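Print this article | E-mail this article
Last updated: Tuesday, 7.40am

The dictionary that stays in the bag

For three years every new pupil at the Garkow school was sent home with a list, and near the bottom of it was an electronic dictionary. It had to be one model, the Jurness, and it had to be bought new. Second-hand ones were refused at the door of the language exam, as their memory could not be checked.

Parents paid, mostly. A few families shared one between two children in different years, which worked until both had an exam on the same morning.

From February the rule is gone. The language papers are now taken on screen, and the test software has a word list built in. A pupil clicks on a word and gets a short meaning, the same one everybody else gets. The school has told its 1,780 pupils that they may bring their own dictionary for lessons but will not need it for the exam.
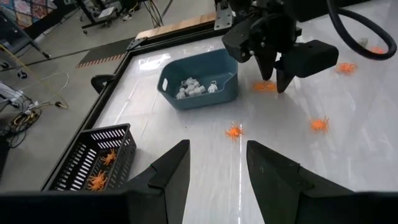 Catinca Munteanu said she would have liked to hear this before she bought the second one. Her elder daughter used hers in five exams and has hardly opened it otherwise. The younger one had hers for a month before the letter came.

The change started with the exam board's supplier, Sima, which was asked to put the papers on screen and offered the word list as part of the job. Teachers were sent a trial version and asked to send back words that were missing. Most of the gaps were ordinary ones - kitchen things, parts of a bicycle, names of illnesses.

There are limits. The list gives one or two meanings for each word and no sample sentences, so a pupil who meets a phrase used in an odd way will still have to guess. It does not speak the word aloud. Schools in Bundura, where the screen papers began a year earlier, asked for both and have been told to expect sample sentences first.

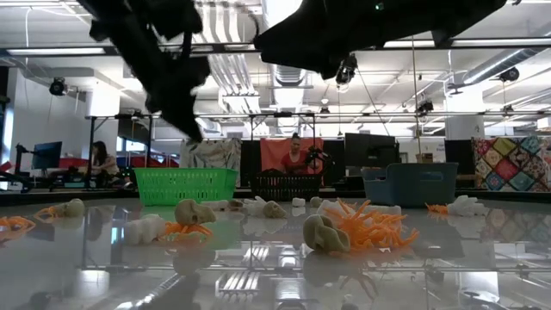

One Bundura teacher, asked what had changed in her classroom, replied that her pupils look up fewer words than they used to and finish the paper sooner, and that she has not made up her mind whether she is pleased.

Practice papers with the word list switched on can be opened from any school computer. Home access is due after the summer break, and pupils will need their school login.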